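To: Te Moana residents list
From: Veronika Riedl
Date: April 17, 2021
Subject: Re: Colour for the shared fence

On the fence colour, the Zirken quote wrote:
> Can we settle this before the painter gives our spot to
> someone else? The quote was $700 for labour, paint extra.
> I'd still like the grey.

I've been back through the replies. There are 10 households on the Vistovbridge side and 3 haven't answered. The grey is ahead, but two people asked whether it would look heavy beside the laneway.

My own vote is for something brighter on the gate posts - yellow, if we can get a decent one - with black for the rails.
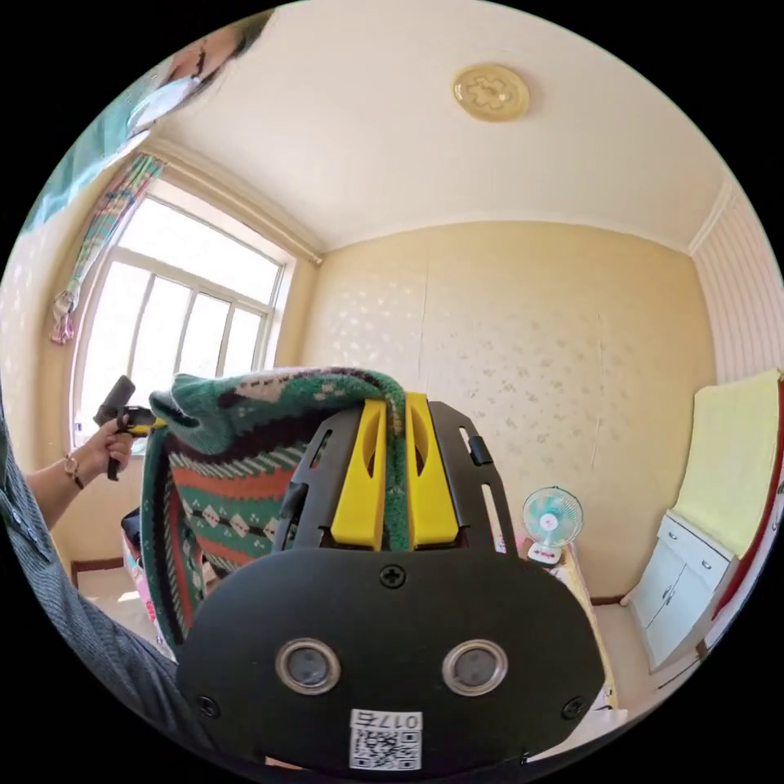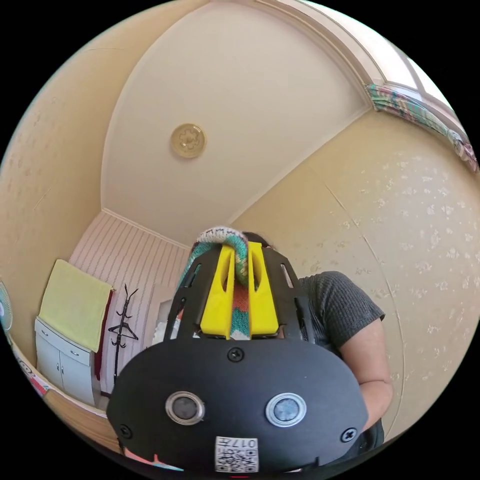 Yellow against black in the first one.

Ballon wrote back to me off-list to say the gate should match the fence, and that yellow shows every muddy handprint by August. Fair point about the mud. A semi-gloss would wipe down, and a 4 L tin does the posts twice over for $40.

If the last three could reply to the list and not just to me, I'll ring the painter. Also, whoever has the long ladder, we'll need it back.

Veronika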